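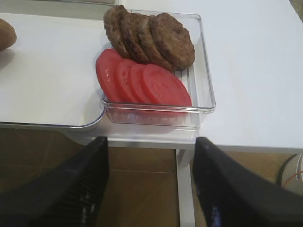
Preguntas frecuentes sobre los consulados honorarios

¿Qué es un cónsul honorario?
Una persona residente en la ciudad que representa a otro Estado sin ser diplomático de carrera. En Sekcombe el cargo lo ocupa Lowri Howells.

¿Puede renovarme el pasaporte?
No. Recibe la solicitud y la remite a la embajada. El trámite tarda alrededor de 19 días.

¿Tiene inmunidad?
Solo por los actos oficiales.

¿Cobra un sueldo?
No. Percibe una parte de las tasas consulares.

¿Hace falta cita?
Sí, salvo en caso de detención o fallecimiento. La oficina abre a las 8 y cierra en febrero.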